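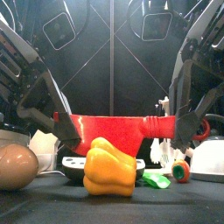
Flonness Cada 2: two-arm bench cell

The Cada 2 is a fixed bench cell with two arms mounted left and right over a shared table. It is supplied for manipulation research, gripper evaluation and the recording of demonstration data. Both arms reach the centre of the table, so an item can be held at two points, for instance a toy saucepan by its rim and by its handle.

Notes for buyers, revised June 2020

What is in the base package

Two arms with mounting brackets
Two parallel grippers with wide, flat fingers
Black table top, matt finish
Dark rear panel with centre pole
Two camera mounts, fitted high on the rear panel
Controller, power supply and cable set
Software licence for one workstation

Cameras, workstation and props are not included. The camera mounts accept any camera with a standard threaded base. Please state the model when ordering so that the correct adaptor plate is packed.

Prices

Base package: 3,834 per month on a hire contract
Base package, second and later cells at the same site: 2,291 per month

Prices are in euros, exclude VAT and cover hire, software updates and telephone support. Minimum term is 6 months. Purchase prices are quoted individually. Hire already paid is not deducted from a later purchase unless this was agreed in the original contract.

Finger wear

Gripper fingers are consumables and should be budgeted as such. The gripping faces and outer edges wear first. Light wear at the edges has no effect on grip. Replace the fingers when the gripping face is no longer flat, or when a thin rim can be pulled out of the closed gripper by hand. Always change both fingers of a gripper together. One spare pair per arm is supplied with the cell; further pairs are ordered under the Cutari parts list.

Props

Most customers underestimate this item. Play kitchen sets are cheap, light and easy to replace, and they give a useful spread of shapes: pans with straight handles, rounded vegetables, flat leaves, thin slices that stand on edge. Glossy plastic produces highlights under overhead lighting, which should be checked in the camera view before a long recording run. Thin white utensils lying close together are difficult to separate by eye or by software and are best introduced late in a programme.

Buy duplicates of every prop at the start. Toy ranges change often and a matching pan may not be available a year later.

Space and services

The cell must stand on a level floor with access from the front and from one side. Allow for a single mains socket on its own circuit. Compressed air is not required. Cables behind the arms need enough slack for full travel and must be kept clear of the table surface. The matt top shows lint; wipe it with a slightly damp cloth and do not use polish.

Delivery and installation

Delivery is 9 weeks from receipt of order. Installation and calibration are included for sites in Belgium and the Netherlands. Elsewhere, travel is charged at cost. The customer provides a person to sign off the safety check on site.

Customers replacing a Palma single-arm bench can keep the existing workstation. The Palma table top and gripper fingers do not fit the Cada 2 and should be left out of any reuse calculation.

Options

Wrist camera brackets, per pair
Side guards, clear
Foot switch for start and stop of recording
Extended cable set
Operator training at our premises or yours

Training is limited to six people per session.

Ordering

Quotations: Els Van den Broek, sales office. Please include the delivery address, the number of cells and the intended start of hire.

Technical questions before ordering: Bart Coppens, applications. For questions on payload or reach, send the weight and outer dimensions of the largest item you intend to handle, and say whether it will be held by one arm or by both.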